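**April 2023, Pludeo counter, steamer lid task**

Continuing from the March notes. The goal is still the same: get the planner to lift a woven lid off a stack of steamers and put it somewhere useful without dragging the top tier along. Gunvor Haugen is on perception, I have the controller and the planner config.

Stack detection first. The old segmenter merged neighboring stacks whenever their rims overlapped in the head view. Gunvor changed it to fit an ellipse per rim and then group ellipses by vertical axis. That fixed the merging. It still invents an extra tier now and then on stacks where the seams are dark. I don't need the tier count, only the top rim, so I filter for the highest ellipse in each group and ignore the rest.

Lid or no lid is a separate classifier on the patch inside the top rim. Careful with the label "open". The woven floor of a basket has the same texture as a lid, so texture alone fails. We now compare depth inside the ellipse with rim height and call it a lid only if the weave is level with the rim or above it. The threshold is in `lid_check.yaml`; don't tune it from the viewer, it doesn't save.

Wrist camera is used for the final approach only. With a stack this close the tiers fill half the image and the rim is often out of view, so the head estimate has to be good before we hand over. 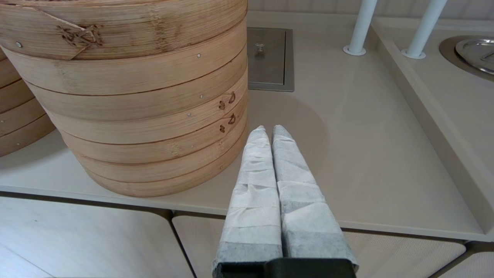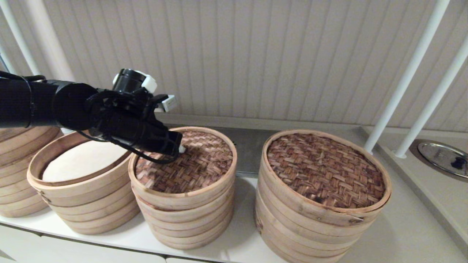
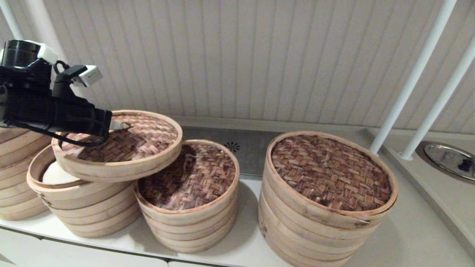 *Wrist view beside a stack; head view, fingertip at the middle lid; head view, lid held at a tilt.*

Grasp: approach is from the left, contact near the left rim of the lid. A one-sided hold means the lid tilts, and the planner was treating it as a flat disk attached at its center. Collision checks were wrong as a result. I replaced the attached object with a short cylinder whose pose comes from the perceived rim plane, refreshed once after lift. Clearance to neighboring stacks is now computed against the tilted shape.

Controller changes:

- descent stops on contact force, no longer on target height
- lift speed scaled to 50 percent until the lid clears the rim
- 3 retries on a missed grasp, then hand back to the operator

Still open:

- The steel panel gives bad depth. Gunvor wants to mask it by hand for this counter. I'd prefer a confidence cutoff, but the mask is quicker.
- The poles on the right are missing from the static collision map. Add them before anyone plans toward that side.
- Log timestamps from the wrist and head cameras drift apart on long sessions. Ticket 2540, assigned to me.
- Place pose for the lid. Ljubica Petek suggested planning over 2 candidate poses and taking the cheaper one. Branch is started, not merged.

Config is tagged `ruvbridge-lid` in the repo. Use that one and leave the Oson branch alone until the ticket is closed.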